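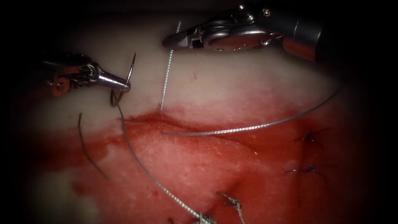

So, can a robot sew my button back on yet?

I get some version of this question every time I write about household machines, and a lot of you sent it in again after the September issue (the one with the towel folder, sorry, I know it was long). My short answer is still no. My long answer is that stitching is further along than I expected, only it's further along in a place where the cloth isn't cloth.

I've been reading up on robotic suturing, and wow, it's a fiddly business! One arm has the curved needle clamped in its jaws, the other waits with its own jaws empty, and there's thread lying all over the pad. Braided thread, too, in long loops that go wherever they like. Anyone who has ever hemmed curtains will feel for them. The knots that are already in look tidy enough to me, little dark tufts with short ends, although I'm no judge of a surgical knot. 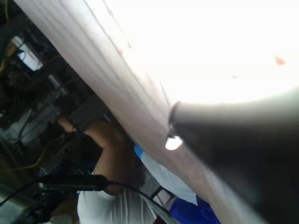
Photo: Gredex Stitch Project / Soleo

Big soft sheets are a whole other headache. A needle is at least stiff, and it stays the same shape while you hold it. A sheet creases, sags and hides its own edges, and from down at the gripper finger you get a lot of white, with a busy, dark room behind it. That's my trouble with a fitted sheet too, come to think of it.

What about the shop floor? Collov, the upholstery outfit over in Hopkin, tried an automated arm on cushion covers last year. It did fine on straight seams with the fabric pinned flat. Corners went back to the people at the sewing tables after 2 weeks. They told me they'd timed more than 40 covers, and the arm lost on every one that had piping (piping!).

My guess is we'll get a machine that closes a straight tear in a pinned-down shirt well before we get one that picks the shirt out of the basket and finds the tear. I'd buy the first one, mind you. I have four pairs of pants waiting.

Keep the questions coming, and if anyone has a sewing gadget at home that really works, hit reply and tell me what it is.

Posted 07/03/2022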